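Wilfredo Ocampo
Thread on the "refreshed" shared workroom at Osley, where everyone keeps telling me the white walls and new lights make people drink more water and get fewer headaches. I have doubts.

First, the water. The brochure from Novier (they did the refit) has half a page on "the ritual of the glass." Thick cut facets, beveled rims, light bouncing off everything. The idea is that if clear things look fancy, you'll reach for them more. 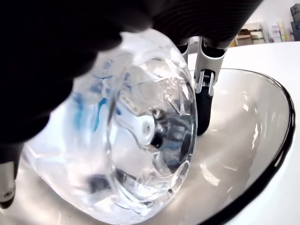
I'll give them this much, facets are pretty. You get streaks of blue running through something that may not have any blue in it. But I've owned heavy glassware and what it mostly did was live in a cabinet. You reach for the thing that's light and has a lid.

Also, try washing anything with that many grooves in a break room sink with one tired sponge. Then tell me about the ritual.

Benjie Lumbao replied to say his office saw people drinking "way more" after a refit like this one. I asked who measured it. He said it was a feeling. OK. I have feelings too.

Next, the walls. White, smooth, a lot of it. Novier says a plain white wall "bounces daylight deep into the room." Maybe it does. What I notice at 3 in the afternoon is that every shadow that falls on it looks soft and gray and I start to squint.

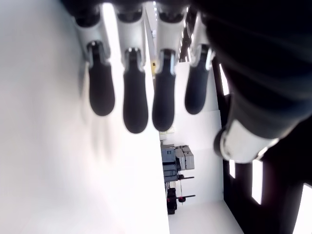

The paint was $60 a gallon, by the way. I have painted three bedrooms in my life and I'd love to see someone pick the $60 white out of a lineup with the $28 white. I couldn't. I bet the salesman couldn't either.

White also shows everything. One chair back, one backpack zipper, and you've got a mark at hip height until the next repaint. Ask anyone with kids – or anyone with coworkers.

And the ceiling. Long bright strips from Dabbas, sold to us as "calm light." The spec sheet says 500 lux at the desk, which is a normal office number as far as I know. So we replaced normal with normal and gave it a nicer name. 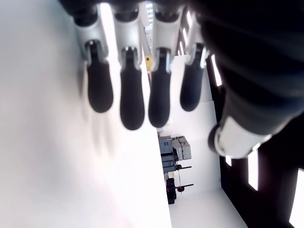

Wilfredo Ocampo
@wocampo_grumbles · 13h

Somebody asked if I hate bright rooms. I don't. I like being able to read a label. I just don't believe a light fixture fixed your headache when you also quit that second pot of coffee in September.

A spot of color does help, I'll admit. Anything yellow jumps right out against that much white. You can get yellow at a yard sale, though, no consultant needed.

Back to water. There's a Boler filter station on the wish list now, with an app. It tells you how much you drank. I know how much I drank, I was there.

My prediction is that with all the talk about vessels and rituals, people will go on using whatever's cheap and within reach.

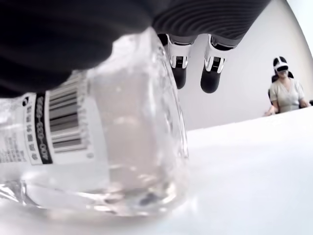
Clear plastic water bottle, lying on its side on the table.

If you want people to drink more, put water where they sit and leave it alone. If you want fewer headaches, let them turn off one row of lights. I asked about the switches, and they're on order.

Benjie, if you ever find a real before-and-after count from your place, send it over. I'll post it even if it makes me look dumb.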